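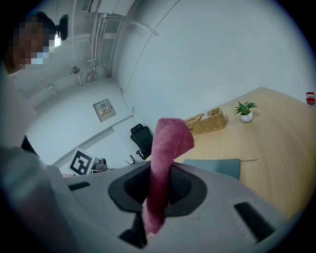 Handling towels and cloths with a hand-held gripper: workshop tips

Cloth is the material most people struggle with when they first pick up a hand-held gripper. A cup stays the same shape when you lift it. A towel changes shape every time, and a gripper that does well on cups and boxes may do badly on a face cloth. The notes on this page come from the bench at Pelance, where we have been comparing finger pads, cameras and grip settings on ordinary household textiles since October. Most of them apply to any make of hand-held tool with two closing fingers.

Start with one towel

Pick a single towel and stay with it until you have made up your mind about the tool. Changing the towel halfway through makes the results useless. A small terry towel is a good first choice. The loops give the pads something to hold, and the thickness means you can feel through the handle when the fingers have closed on it.

Tea towels are harder. Microfibre is harder again and tends to cling to soft pads when you open the fingers. Leave both for the second week.

Use a strong colour. Pink, red and dark blue all stand out on a pale worktop. White towels on a white surface are a nuisance for the person checking the footage afterwards, and they confuse some of the automatic tracking as well.

Wash a new towel twice before using it. The finish on new cotton is slippery and comes off in the first couple of washes. Do not use fabric softener.

Where to pinch

For lifting, take the towel a little way in from the edge. If you pinch the hem itself, the extra thickness of the stitching holds the fingers apart and the rest of the cloth slides. Two layers are easier to hold than one. Four layers of terry is too much for most small grippers.

For folding, pinch close to the corner and keep the tool low. Lifting high lets the free end swing, and it rarely lands where you wanted it.

For picking up a crumpled towel, go for the highest ridge. Come straight down with the fingers open, close slowly, then wait a moment before lifting. Baptiste Roussel counts to two under his breath, and his dropped towels went down by half when he started doing it.

If the cloth bunches up inside the pads, open fully and start again. Tugging it sideways pulls loops and will leave lint in the hinge.

Pads

We have tried three sorts of pad on the same tool body.

Smooth silicone. Good on cotton terry, fair on tea towels, poor on anything damp. Picks up fluff quickly and needs wiping every dozen or so lifts.

Ribbed rubber. The best all-rounder for towels. The ribs leave marks on fine cloth, so keep it away from napkins and anything you want to look smart. The Chong ribbed pads fit our tool without trimming. The Ruvport ones needed a sliver taken off each side with a craft knife.

Foam. Pleasant to use and gentle on the cloth, but it compresses and does not fully recover. Ours were finished after 300 lifts.

Whichever you choose, change both pads together. One worn pad and one new one will twist the towel as it comes up.

To clean pads, wipe with a cloth wrung out in warm water and a drop of washing-up liquid, then dry them. Sticky tape takes off lint between washes. Do not use white spirit or furniture polish. Polish gets onto everything and you will be chasing the slip for days.

Grip force

Begin at the lowest setting and work up. Lift the towel by one corner, hold it still for a slow count of five, and give the handle a gentle shake. If it stays put, go no higher. Adhiambo Mfaume did this for every towel in the cupboard and wrote the setting on a strip of masking tape on the shelf under each pile. It took one afternoon and has saved a lot of arguing.

Trigger tools have no setting as such, so the force is in your hand. Practise closing at an even speed. Snatching at the trigger pushes thick cloth out of the front of the pads before they meet.

Camera position

If your tool carries its own camera, check the view before you do any real work. Hold a towel in the fingers as you would for a fold, record a few seconds, and play it back. You want to see the pinch point, a good part of the cloth, and enough of the worktop to tell where you are.

A wide lens is worth having for cloth. With a narrow one, a towel held up close fills the view and you lose the table. The cost is that straight edges bend, and things at the back of the desk look further away than they are. You get used to it after a day.

A loop of cloth standing up above the pads will block part of the view. Lower your wrist slightly, or take the pinch further from the fold so the loop flops to one side.

Clean the lens every morning. Terry sheds, and a single strand across the lens looks like a rope.

Printed markers

If your set-up uses a printed marker board to work out where the tool is, stand it where it can be seen from your usual working position and then leave it alone. Put a bit of tape on the floor at each corner so that it can be put back after cleaning. Print on matt paper. Glossy paper throws back the ceiling lights and the pattern vanishes.

Mount the print on something stiff. Ours was on plain card to begin with and had curled by the following Monday.

The worktop

Leave yourself a clear patch at least as big as the towel laid flat, plus a hand's width all round. Ornaments and stationery can stay at the back. We prefer to keep a few, as a completely bare desk gives the camera very little to go on.

Pale wood is a good surface. Glass is bad, both for reflections and because cloth skates on it. If your desk is slippery, lay a thin mat under the work and tape down the front edge.

Shallow trays are handy for finished items. Choose low sides. With a deep basket you end up with your elbow in the air and the tool at an awkward angle, and the last item never goes in tidily.

Clothes and hair

Tie back long hair. Push loose sleeves up or wear something with a snug cuff, particularly when working across the body. A sleeve caught between the pads does no harm but will spoil the run.

Some people find towel lint sets off sneezing. A simple face mask sorts it out. Shaking the towels outdoors first helps too.

Comparing two grippers fairly

Use the same towel, the same desk and the same person. Do ten lifts with one tool, ten with the other, then swap and repeat. Tools always look better on the second go because your hand has warmed up, and swapping takes care of that.

Write down four things for each lift: whether it held, whether it slipped, how many layers were in the pads, and whether you had to look twice. The last one sounds vague, but it shows up a poor camera angle sooner than anything else.

Record the drops as carefully as the good lifts. Huguette Langlois keeps ours in a school exercise book with a page for each pad type, and when a new pad arrives the first thing we do is look up what went wrong with the last one.

Weigh the tools with everything fitted. A difference you hardly notice at first is tiring by mid-afternoon. Try each one for a full half hour before deciding.

Common faults

Towel slips on lifting: pads dirty, or pinched on the hem.

Towel twists in the fingers: uneven pads, or the tool is not square to the fold.

Cloth will not let go: pads tacky. Wash and dry them. With microfibre, open the fingers and draw the tool straight back.

Fingers close slowly: lint in the joint. Remove the cover and use a dry paintbrush.

Picture goes hazy: fluff or a fingerprint on the lens.

Handle creaks: check the two screws under the grip and tighten by hand only. The thread is plastic.

Storing the tool

Leave the fingers open. Pads left closed for a weekend take a set and never meet squarely again. Keep it in a drawer or a lidded box away from radiators, with the spare pads flat in an envelope. Write the fitting date on the envelope and replace the pads when they shine.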